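Zeneck Window Coverings Fit Table

Data card, release 3

Zeneck is a small table of window measurements and the covering that was ordered for each one. It covers roller blinds, roman blinds, vertical blinds, pleated blinds and interior shutters. It was put together from the order books of two workshops, Stistholm and Auer, and is meant for people who write size calculators or check order forms. 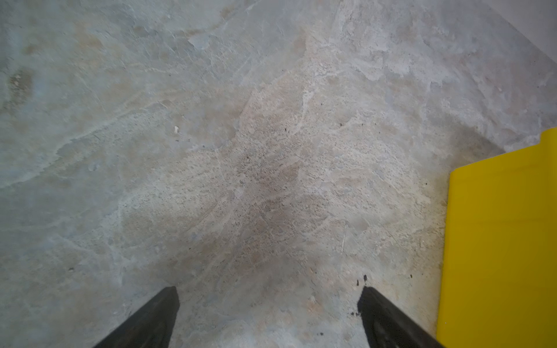
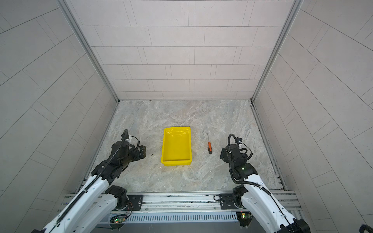 Yellow object in both views, gray floor.

Contents

The table has 461 rows. Each row is one window. Of these, 401 have a full set of measurements and are marked complete = 1. The rest lack at least one depth value and should be left out of any work on recess fit.

Files

windows.csv — one row per window
products.csv — one row per covering type, 27 rows
deductions.csv — the amount taken off the width or drop before cutting
CHANGES.txt

Main fields in windows.csv

window_id: text, unique. The prefix S or A gives the workshop.
width_top, width_mid, width_bottom: millimeters, measured inside the recess.
drop_left, drop_mid, drop_right: millimeters, top of recess to sill.
depth: millimeters of clear depth, measured to the nearest handle or vent. Blank if not taken.
mount: inside, outside or ceiling.
product_id: links to products.csv.
control_side: L, R or N. N is used for shutters and spring rollers.
refit: 1 if the covering was remade or recut after the first visit, otherwise 0.

How the sizes were taken

Both workshops use a steel tape and write down the full recess size. No deduction has been applied to any value in windows.csv. Apply the figures in deductions.csv yourself, and only to rows with mount = inside. Outside mount widths already include the overlap agreed with the customer.

Auer recorded sizes to the nearest millimeter. Stistholm rounded down to the nearest five until release 2 and to the nearest millimeter after that. The field rounding holds 5 or 1 accordingly.

Known problems

Bay windows are stored as separate rows, one per pane, with no angle. The bay_group field ties them together but was filled in by hand and is missing in places.

Shutter rows do not say whether the frame was L or Z section.

28 rows have refit = 1. The reason for the refit was not kept in a usable form, so the field should not be read as a measuring error rate.

Rows from Hemau appeared in release 1 and were removed in release 2. They used outside frame sizes and could not be converted. Old scripts that expect the prefix H will return nothing.

Loading

Files are UTF-8, comma separated, with a header line. Blank means not recorded. Zero is a real value in the deduction columns — do not treat it as missing.

Privacy

Addresses, customer names, prices and order dates were dropped before the tables were joined. Room names are kept where they were common words such as kitchen or hall.

Changes in release 3

Added control_side.
Split the old drop field into three.
Fixed swapped width and drop on a run of Auer roof windows.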